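Tosudari list archive – play and toy library
Search this list Enter keyword Go
6 min read

Subject: Re: [tosudari] shape blocks, boards, and what to do with the loose ones

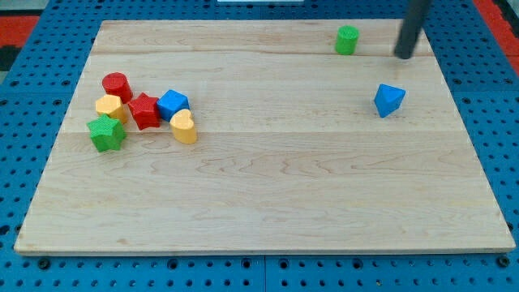

OK so replying to everything in one go, I have to leave in a bit and if I don't send this now it'll sit in drafts till May.

Short version – yes we keep the shape blocks. Yes we split them into smaller sets. No to the zip bags. Longer version under the quoted bit.

On 27 April 2018, Iara Echeverría wrote:

> Hi all,
>
> I went through the block shelf at Granow last night and it's worse than I thought. We have 234 of the plastic shapes if you count the ones in the shoebox. Hearts, stars, cylinders, cubes, the six-sided ones. Nothing is in sets anymore. Families borrow a tub marked "complete" and get nine hearts and no cylinder.
>
> Three questions.
>
> 1. Do we try to rebuild the original sets, or give up and make new ones?
>
> 2. Is a set one of each shape, or do we want doubles? The Kurtuluş group always asks for doubles because they have siblings sharing.
>
> 3. What do they go home in? I was going to buy zip bags but a few people made a face.
>
> Also, do we lend the wooden boards with them or not? They're heavy and two of the older ones are starting to open at the seams. I like them, the kids like them, my back does not.
>
> Iara

Right.

1. Give up on the original sets. I tried this two years ago with the help of a very patient teenager and we lost a whole afternoon. The printed list that came with them is long gone, and half the stock came from the Oltia donation anyway so there was never one original set to go back to. Make new ones. Whatever we say is a set, is a set.

2. Doubles, but doubles in different colors. Please. A red star and a green star is a much better pair than two red stars. You can ask for "the other star" and the kid has to look at shape and ignore color, and then next time ask for "something else yellow" and they have to do the opposite. Yellow heart, yellow hexagon, same thing. With two identical pieces all you can do is stack them, or fight over them. So when you're sorting, don't sort into color piles first!! I know it looks nice. Sort by shape, then deal them out like cards, and swap at the end if a set comes out all one color.

I'd say eight pieces to a set. It's few enough that a parent can check it at the door without tipping everything on the floor, and a missing one shows. The big tubs are where stuff goes missing, I'm convinced of it. A parent looks in, sees lots of plastic, thinks fine, and hands it back. Cylinder is under the couch for a year.

If you can, get these in every set:

two stars, different colors
a heart
a cube
a cylinder
a hexagon

and then whatever is left over for the last two. We're long on hearts from what you say so probably hearts. I don't mind if the sets aren't the same as each other. Just write on the lid what's in THAT one.

3. Bags. No zip bags, sorry. Three reasons and then I'll shut up. They split at the corner where the star points poke, they never get dried properly after washing, and I don't love them with the under-threes. Drawstring cloth bags, we have a box of them left over from the bean bag thing. I think 11 are still good. The rest want new cord. Bonus, you can play the feely game with a cloth bag – hand in, no peeking, is it the heart or the star. Best thing in the whole set and it costs us nothing. Could somebody put that on the card? I keep telling people at the desk and they nod and forget.

Cleaning, as it came up at the desk last week. The bumpy finish on these holds on to everything. Jam mostly. Wiping doesn't do it, you need a soft brush, warm water with a bit of dish soap, then rinse and leave them out on a towel overnight. Spread out, not in a heap. I did a batch in a mesh bag in the washing machine once and they came out fine but the noise was terrible and I wouldn't do it in an apartment. Don't use the scrubby side of the sponge.

Boards. OK this is the one I actually have opinions on.

I want to keep lending them but seperately from the blocks, as their own item with their own card. Reasons: they're the thing that makes the blocks usable on carpet. A cylinder will not stand up on carpet, a heart definitly won't stand on its point or anywhere near it, and the kid gives up. On a flat board you can stand things up, line them up, put one cluster here and a couple over on the other side and ask which ones are left out. It also gives the game an edge. Stuff on the board is in the game, stuff off the board isn't. Works weirdly well with three year olds, who will argue about everything else.

Also they're nice to look at. Pale wood, wavy grain, bright plastic on top, you can see every piece. The patterned play mat is useless for this, you lose the green ones straight away.

But the seams, yes. Any board opening up at a glue line gets pulled NOW, don't wait for it to get worse, little fingers. Bring them to me and I'll look. If it's a clean gap it can be reglued and clamped. If it's cupped as well then it's a shelf in my garage. And please nobody wash the boards with the blocks. Damp cloth, wipe with the grain, stand it on its edge to dry. I'm fairly sure the two bad ones were left flat in water at some point, they have that look.

A light sand and a coat of food-safe oil once a year would do it for the good ones. I can do that in May if someone else does the desk.

Money. We have 200 left in the repairs line. Cord is next to nothing, oil and sandpaper isn't much, so I don't think we need to go and ask for more. The quote for brand new sets was 370 plus shipping and I really don't see the point, there's nothing wrong with what we've got. It's just in the wrong tubs.

What I need from people:

– whoever has the shoebox, bring it back to Granow
– Kurtuluş group, tell Iara if eight pieces is enough or you want two bags per family
– check under your couches

Iara, leave the sorting on the long table when you've had enough, don't pack it away half done, I'll carry on from wherever you stopped. And thanks for counting, I would not have.

Gotta run. Will look at the card wording tonight if the kids go down.

Oh – one more. If you find a piece with a chip or a sharp bit on a star point, put it in the jar by the kettle, not back in the pile. I found two last month with my thumb.

Comments (4)

We'd like two bags per family for Kurtuluş please, but eight in each is perfect. Ours take one to grandma's and leave one at home. Agree on mixed colors, mine has started calling every star "the red one" whatever color it is.

What oil do you use on the boards? I have half a bottle of mineral oil from a cutting board, happy to donate if it's the right stuff.

Mineral oil is fine, yes please. Thin coat, wipe off the extra, leave it a day.

Found one cylinder and one cube. Both under the couch. Bringing them with the shoebox, which is at mine, sorry.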